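Progress report to the Graneck Fund
Mena Project on Landmine Treaty Advocacy
5/11/25

Quick one this time, full narrative follows in September with the audited numbers. Putting the main things up front because I know your program staff read these on the train.

Where we are

The sign-on letter closed with 1,612 names. Of those, 1,186 came from congregations and the rest from campus groups and individuals who found the web form on their own. We had told you the campus share would be bigger. It wasn't. Exam season, and we started late.

Letter was delivered to both Senate offices in the state and to all the House offices. Two of the House offices gave us sit-down meetings. One was useful – staffer had read the brief, asked about the stockpile language, wanted to know what the transfer ban would mean for existing agreements. The other was polite and short.

No new cosponsors on the House resolution yet. We're asking for that in every conversation and will keep asking. The useful office said it would "take a look," which we are recording as neither yes nor no.

Trainings

Ran the lobby trainings as planned, evenings, mostly in church basements and one library. Format is the same as in the proposal: short background on the treaty, how a bill or resolution moves, then role play. Role play still the part people dread and then ask for more of. We cut the history section in half after the first session, it was eating the practice time.

Ejigu Hall has been our regular room and they've held the rate for us through the summer. If the grant is renewed we would like to lock it in for the year.

Handouts went through three drafts. Final one is a single page, both sides. The version with the map is dropped, people argued about the map. 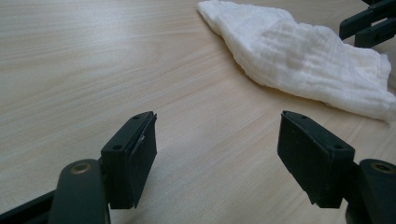

The survivor assistance side is slower than the advocacy side and I want to be plain about that. We promised a briefing packet on rehabilitation funding for congressional staff, and it's maybe two thirds written. The figures on prosthetics support don't line up between the sources we have and we won't print one we can't stand behind. Meanwhile we did hold the first remembrance table, which was in the proposal as a public event. Very simple setup, a plain light wood tabletop and a white cloth. More folks stopped than we expected and several stayed to talk. We would do it again before the packet is done instead of waiting, which is a change from the order in the workplan, please flag if that's a problem.

Also on this side: translation of the intake sheet for the speakers program is finished and back from review. Speakers themselves are paid the honorarium in the budget, no changes.

Contacts and data

Moved the contact list out of the old spreadsheets and into Statex. Took longer than it should of. Duplicates everywhere, people listed by nickname, half the zip codes missing. Now clean enough to sort by district, which we couldn't do before and which matters a lot when a vote gets scheduled with no warning. The call alert went out as a test and the district tags held up.

Our response target is 90 calls to a single office within a day of an alert. Test alert did not reach that. We think the email went out too late in the afternoon. Will rerun in the morning and report the number either way.

Budget

Under on travel, over on printing. The travel savings come from doing the DC visits in one trip. Printing went over with the handout redrafts and the second run of postcards, the first run had the old committee room number on it (our mistake, caught before mailing). Asking permission to move the difference from travel to printing. No other changes, no new money requested in this report.

The part-time organizer position is filled through the end of the grant period. We have not budgeted past that and would want to talk before fall about whether to.

Not going well

Local press. Two op-eds placed, a lot more sent. Editors say the topic is far away from their readers. We're rewriting the pitch around members of our congregations who served as deminers or did relief work, with thier permission, and will try the weeklies first.

Interfaith outreach also thinner than promised. Good relations, few actual signatures outside our usual circle. Needs in-person visits, not more email.

Next period

Finish the packet. Rerun the call alert. Second remembrance table, location to be settled. In-district meetings during the August recess with the offices that only gave us a phone call this spring. Renewal application drafted and to you ahead of the deadline.

Receipts and the attendance sheets are in the shared folder. The two missing invoices are from the printer and I've asked again.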